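Customer Records Project: progress report to the Nokesville Enterprise Fund

Period covered: February to the date of this report

Summary

The grant was given to help small trade suppliers in the Nokesville area move their customer records out of spreadsheets and paper files and into one shared system. Eleven firms signed up. Six are now using the system every day, and the other five have had their records loaded but still do most of their work the old way. Spending is within budget apart from one item, set out below. We are asking for no new money, but we would like to move the end date. 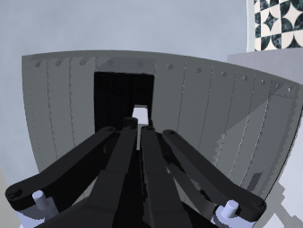

Report prepared by the Project Manager, Customer Records Project
15 August 2020

Work done since the last report

The main job in the spring was cleaning up the data. Each firm sent us what it had, and we matched the lists against one another where the owners had agreed to this. We ended up with 3640 customer records in a fit state to load. A good many of the old entries were the same customer typed in several ways, or had a phone number in the address column. We had planned to do this matching with the import tool that comes with Odus. It coped well with names but badly with postal addresses, so the addresses were checked by hand.

Odus itself has been set up with a separate area for each firm. Staff can see their own customers, the notes from past calls, open quotes and any complaints. The quotes screen was changed twice after comments from the firms. They wanted the date of last contact at the top, and they wanted to be able to close a quote without filling in a reason. Both changes are now live.

The link to the accounts package is working for the firms that use Idow. An invoice raised there shows on the customer's page in Odus the next morning. Two of the firms keep their accounts in something else, and for them invoices are still entered by hand. We have told both that this will stay the case for the length of the grant.

Training

Training was meant to be given in person, at the firms' own premises. From late March this was not possible and we moved to video calls and written guides. The calls were shorter than the visits would have been, and fewer people from each firm joined. Office staff have picked the system up well. Sales staff who are out on the road have found it harder, mainly because the phone version leaves out the notes box unless the screen is turned sideways. Tejada, the supplier that set the system up for us, has promised a fix in the next release.

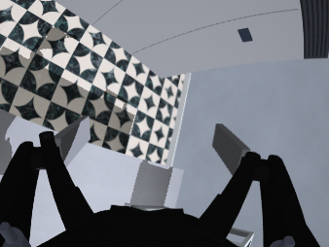

The written guides have been used more than we expected, and we have been asked for a further one on merging duplicate customers. A draft has gone to two of the firms for comment. We would also like to run the in-person sessions after all, one for each firm that is not yet using the system daily, once visits are allowed and the owners are happy to have us in.

Spending

Licences, hosting and staff time are all on or slightly under the figures in the plan. Travel is well under, as would be expected. Data cleaning is over – the hand checking of addresses took far longer than the time set aside for it. We propose to cover this from the travel line, leaving enough there for the visits mentioned above. This needs your written agreement under the terms of the grant.

Problems and risks

The main risk is that firms which have not made the switch will let their records go out of date, and the cleaning work will then need doing again. We ring each of them once a fortnight and offer to enter a day's calls alongside them.

A smaller matter is who looks after the system when the grant ends. The firms have been sent the yearly cost per user and asked whether they would carry on paying. Most have said yes. We are waiting for replies from the rest.

Next steps

Finish the guide on duplicates and send it to all firms.
Test the phone fix when Tejada releases it.
Book the in-person sessions.
Agree the change to the travel and data cleaning lines.
Agree a new end date, five months later than the present one.

The next report will include the figures on quotes followed up, by firm, as requested.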